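Greklow Arm, Household Trial Kit: Set-up Guide
Section 6. Shower floor: picking up small debris

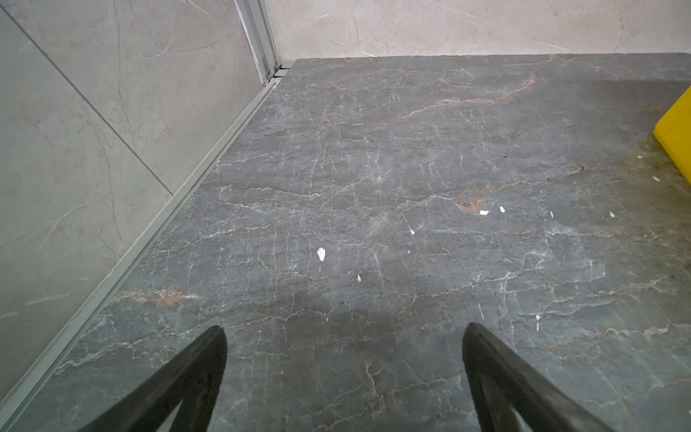 Before you start this section, please finish Section 4 (mounting the gripper) and Section 5 (first calibration). The shower floor is the most difficult surface in this guide. Many users ask us whether the arm can clean a bathroom by itself. At present it cannot. It can pick up some kinds of small pieces from a hard floor, if a person prepares the place and stays near. The steps in this section help you to find out how much of this work it can do in your own home.

6.1 What you need

The arm with the two-finger gripper and the wrist camera
The Fetine control tablet, charged
A dry cloth
A small bowl or tray for the collected pieces
A hand brush and dustpan, for the pieces which the arm leaves behind

6.2 Preparing the floor

1. Close the water and dry the floor with the cloth. Wipe also the bottom track of the glass panel.
2. Take away bottles, sponges and other loose objects from the area of work. An object at the side may stay if it is more than 200 mm from the nearest piece you want to pick up.
3. Remove hair by hand. The fingers do not hold hair well and it can go into the finger joints.
4. Switch on the ceiling light. Do not use a hand lamp, as it makes strong reflections in the glass.

Caution: The arm and its base are not waterproof. Do not place the base inside the shower. Put it on the bathroom floor outside and lock the wheels.

6.3 Marking the borders

The camera does not see clean glass reliably. You must show the arm where the glass is.

1. On the tablet, open Borders and choose New.
2. Move the gripper by hand to the first corner of the floor, then press Save point.
3. Follow the metal track with the gripper until you reach the corner post, and save a point there.
4. Continue along the back wall and the open side in the same way.
5. Set the safety distance to 14 mm. With a smaller distance the finger can touch the track when it opens.

Note: If the floor is not level (most shower floors slope to the drain), save one more point near the drain.

6.4 Teaching the floor pattern

A stone floor with veins is harder for the arm than a floor of one colour. White veins and white chips look nearly the same to the camera, and a short bright vein may be chosen as a piece to pick up. Rust-coloured veins give fewer mistakes with white debris, but they can hide brown pieces.

1. Sweep the floor completely clean with the brush.
2. Choose Learn surface. The arm takes 17 pictures from different heights. Do not stand between the light and the floor during this time.
3. When the tablet shows Surface saved, you can bring the debris back, or wait until the floor is used again.

Repeat these steps if you change the lamp or if the floor becomes dull from soap.

6.5 Picking up

1. Choose Floor, then Small pieces.
2. Look at the marks on the tablet. Each mark is a place where the arm believes there is a piece. Touch a wrong mark to delete it.
3. Press Start. The fingers open wide, go down slowly and close near the floor.
4. If the fingers close and hold nothing, the arm tries again two times and then goes to the next mark.
5. When the tablet shows Finished, check the floor with your own eyes and brush up the rest.

Caution: Stop the arm at once if you hear a scratching sound. Check that the fingertips are clean. A grain of sand under the tip can damage polished stone.

6.6 What results to expect

In our test bathroom in Priedītis, Piret Mägi put 14 plaster chips on a veined floor and let the arm work without help. It picked up the thick chips in almost every attempt. Flat slivers were much worse, and most of them were only pushed to another place. A person with a dustpan does the same work in less than a minute. We write this openly so that you do not buy the kit for the wrong reason.

The arm is useful today for users who cannot bend down easily and who have time to wait. Dust, wet hair and soap remains must still be cleaned by a person.

6.7 After the work

1. Send the arm to Rest position and switch off the motor power.
2. Wipe the fingers, also inside the openings. Scuffs on the black surface do no harm. Replace the fingers if a tip is bent.
3. Empty the bowl.

Finger sets can be ordered from Pellness. Please give the gripper type when you order.

Section text: Ieva Kuusk. Last changed Jun 20, 2022.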